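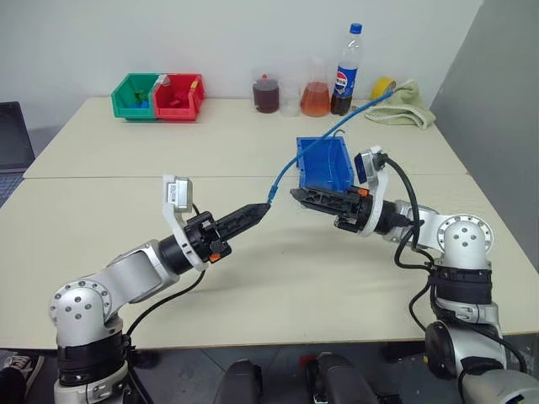 Section 4. Handing a bench over to the arms

Read this before you sign off on a Cluto two-arm bench. The sales sheet says the system "takes over bin handling." At Bollach it took over part of it, and the rest went to Khalil Karaki, who used to do the whole job and now does the leftovers on a timer. Plan for the leftovers.

Before the first shift

1. Clear the middle of the table. Bins, bottles, flasks and tape go to the back, along the wall. The arms need the center, and they will not ask you to move your drink.

2. Check the seam where two tabletops meet. If you can feel a step with your fingernail, level the tables again.

3. Walk every cable from the wrist down to the base. Leave enough slack for the elbow to bend fully.

CAUTION: Loose cables that don't belong to the arms must be off the table before you press Start. The system does not treat a thin cable as an obstacle.

4. Run 36 practice lifts with an empty bin. Write down each one that needed a hand. The counter on the screen records these as completed, so keep your own tally on paper.

5. Repeat with a loaded bin. Stop at 3 drops and call Sfakianakis support.

NOTE: The brochure promises 1000 lifts between stops. Our best run in June was 200, and Cledwyn Landeg stood next to it the whole time.

What changes for the operator

6. Name one person per shift who may press Stop without asking. Put the name on the wall — a job title won't do.

7. Add the minding time to the schedule. Resetting a bin, wiping a camera and restarting after a fault are all work, and the Fakis planning sheet has no line for any of them. Write one in by hand until it does.

8. Do not cut a position on the strength of the practice lifts. Wait for a full month of paper tallies and compare them with what the same bench did by hand.

CAUTION: Never reach between the grippers to straighten a bin, even when both arms look still. Press Stop first, then wait for the status line to read HELD.

If the status line stays blank for more than a few seconds, go to Section 6, Faults.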